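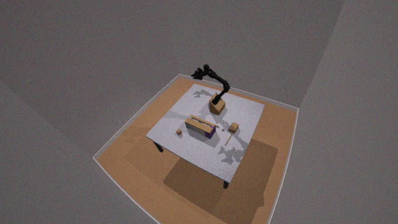
# Checking a grasp planner in simulation before you believe it

A planner that scores well in simulation has told you that it scores well in simulation. I have sat through enough demos to want more than that. These are the checks I run on the Joscombe tabletop setup before a planner goes anywhere near hardware. They take an afternoon, mostly waiting.

## 1. Fix the seed and save the start state

Write the pose of every object to a file before the arm moves. Makis Kontogiannis lost most of December to a bug that only showed up with one layout, and he had no way of getting that layout back. Our config looks like this:

```yaml
scene: joscombe_table
seed: 352
save_start_state: true
max_steps: 2000
```

Run it twice and compare the two state files. If they differ, stop and fix that first. Usually it is a physics thread setting.

## 2. Mix the sizes

A planner tuned on one block size will look brilliant on that block size. Put a very small cube on the same table as a long box and a mid-sized block, and turn the pieces so they don't line up with the table edges. Add something thin as well. A stick lying flat is where most grasp scorers fall over: the predicted contact points end up below the tabletop and the score stays high anyway.

## 3. Turn the shadows on

People switch them off for speed. Don't, if your planner takes camera input. The arm and gripper throw hard dark shapes across a pale top, and I have seen a segmenter hand back gripper fingers as a separate object, with a confidence I'd have been pleased to get on a real one.

Run the same seed with shadows on and off:

```
finach eval --seed 352 --shadows on
finach eval --seed 352 --shadows off
```

If the object lists disagree, you have a perception problem, and no amount of planner tuning will cure it.

## 4. Count the refusals

Most reports give successes over attempts. Ask what happened to the targets it never attempted. Our last full sweep had 3861 targets, and the first summary quietly left out every one the planner had skipped. Sofia Psarras patched the logger so that a skip is now written as `no_plan` and counted as a failure.

## 5. Break something on purpose

Shift the camera pose by a small amount and rerun. The score should drop. If it holds steady, check whether the planner is reading true object poses straight from the simulator — ours was, for longer than I'd like to say. The flag is `use_gt_poses`, and it defaults to true.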